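Filed under: Robots, Simulation, Workshop Notes
3 comments

Setting up the drawer cell again, from the base up

I spent most of March putting the Arkcombe cell back in order in the simulator. It is one arm, one cabinet and a tiled floor, and the job is to take hold of a handle and pull. The old setup had been copied from project to project until the numbers in it no longer agreed with each other, so I threw out the config and started over. These are my notes, mostly for Radek Beneš, who takes it over next.

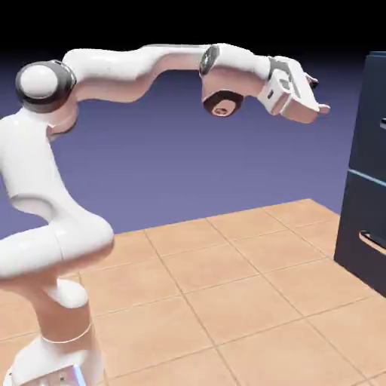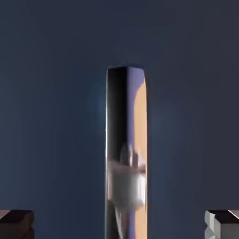 The arm and cabinet in the first render, and the view between the fingers in the second.

I started with the base. The arm has to be fixed to the floor at a known point, and in the old file that point was written down in two places with different values. The arm loaded from one and the planner read the other. The result was a gripper that always stopped 12 millimeters short of where the planner believed it was. For a long time we had made up for this with an offset in the grasp script. I took the offset out, deleted the second entry, and made everything read from one file. If you find a number in the grasp script that looks like a correction, delete it and come talk to me.

Next were the joint limits. Eduard Bednárik had narrowed two of them last year for a different task and forgot to put them back. With the narrow limits the elbow could not get up high enough, and the planner kept choosing a low path over the tiles. I restored the full range and raised the home pose so the gripper starts well clear of the floor. It takes a little longer to come down to the cabinet, but I have not had a floor collision since.

The camera on the wrist took the most time. It should look out between the fingers, with the midpoint of the gap in the center of the picture. Ours was tilted by a small angle, and you would not notice it from far away. Close up it matters. The way I check it now is to drive the open gripper toward something narrow and upright and look at where it comes up. If it sits between the fingers with the same gap on both sides, the camera is right. If it drifts to one side as you get closer, the mount is rotated. If it is off by the same amount the whole way in, the mount is shifted sideways. Fix the rotation first.

Then there is the matter of shiny surfaces. A mirror finish picks up the floor color and whatever else is nearby, and our edge detector will happily find an edge in the middle of a reflection. Suqin Xie wanted to switch everything to a dull gray and be done with it. I left the shiny material in, since the real handles we get from Ondrejka are polished and we will have to deal with them sooner or later. What I did was stop using color for the edge search and use depth only. In the simulator depth is clean, so this works well. I don't expect it to be so easy on the real cell.

Contact settings were last. The fingers had friction set so high that the gripper could hold a drawer handle with hardly any closing force, and no real gripper I have used does that. I brought it down to the value on the Lidora pads sheet and raised the closing force to match. I also cut the time step in half. The fingers used to shiver against the handle once they closed, and that has stopped.

After all that I ran 2,000 pulls overnight with the start pose changed a little each time. There were eight failures. I went through the logs in the morning and every one of them was a plan that timed out before the arm moved, so I consider the grasp side finished for now.

Things to keep up with, Radek:

Run the camera check any time the gripper model changes, even if only the finger shape changed.
Keep the base position in the one file.
Clear the log folder, it fills up fast.
Don't update the physics engine until I have tried it on my machine.

The timeouts are still open. I suspect the planner is wasting its budget on poses that put the wrist too close to the cabinet front. I'll try a longer limit first and write it up when I know more.

Shared 12 times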